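Subject: Re: [robotics-club] handheld gripper sessions, how many demos do we need?
From: Wilson Grajales
To: robotics-club list

Hi everyone,

Replying to the list so the new folks can follow along. So glad people are asking about this!

> On Thursday the Wernari team wrote:
> Are we still aiming for 300 demos per task before the May
> showcase? We have 90 on the tumbler and we're not sure if we
> should keep going or switch to the book. Also, do both hands
> have to move in every take?

Keep going on the tumbler, please! 300 is still the target for each task, and 90 is a great start for a team that only joined this semester. Rander got to 300 on their first task and their policy went from poking at things to picking them up most of the time, so the extra takes really do pay off. If you're sick of the tumbler (I get it), do a block of it first and then a block of the book in the same session. Just don't mix them under one task name or Bilix will file them together and somebody gets to sort them by hand.
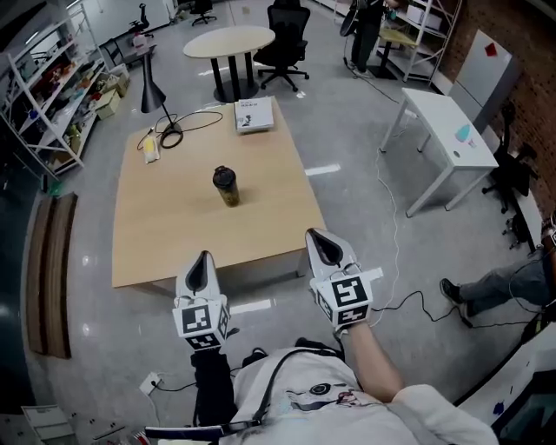 On the two hands question - no, one can stay still, but keep it up and open where the other hand would expect to find it. We had a batch last month where the idle gripper kept drifting down to people's knees and we had to drop a lot of it. Go slower than feels natural too, especially in the last bit before you close the fingers. And move the objects between takes! Left, right, close to you, far away, turned around. It's the easiest thing to forget once you get into a rhythm.

Please wipe the markers before you start. Fingerprints on them cost us a whole evening of tracking.

If all the teams hit their numbers we'll have 3,000 demos across ten tasks, and last year's club finished with 1,000, so I'm pretty excited. The Cárdenas team wants to try a handover task next and I'd love a second team on that - reply here if you're in.

I'll be in the lab from 4 on Thursday with charged batteries.

Wilson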